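Hasik: Live at Latstead (double LP)

I've been running this little shop for 11 years and I don't think I've played a live record this often before putting it up for sale. If you missed the September shows at the Latstead Pavilion (I got to the last one, right up in the balcony, with a terrible seat and a wonderful evening), this is the next best thing, and on side three it might even be better!

It's 20 songs over two discs, with the string section nice and loud and all the chat left in. Shboul open for them on side one with two numbers, and then the lights go down and you can hear the whole room breathe in. I still get goosebumps. My only grumble is that "Rodesen" fades out a bit early, just as the brass gets going. 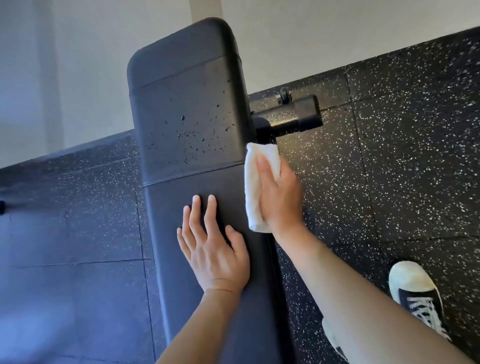
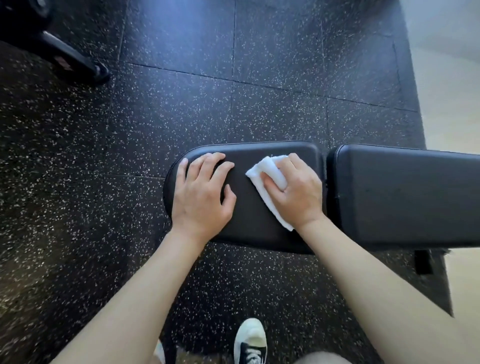
Shop Catalogue, Issue 132, p. 10

The sleeve is a proper gatefold with the lyrics printed inside, in type large enough for my eyes. Both discs are black vinyl and they've come in lovely and flat. I had one copy with a split inner sleeve, so I've kept that for myself and checked the rest.

Orders go out from Wed 21 May, in stiff card mailers with corner protectors. You can fit up to 10 records in one parcel for the same postage, so do have a rummage through the live section while you're here. If you'd rather collect, pick "shop counter" when you pay and I'll put yours behind the till with your name on it.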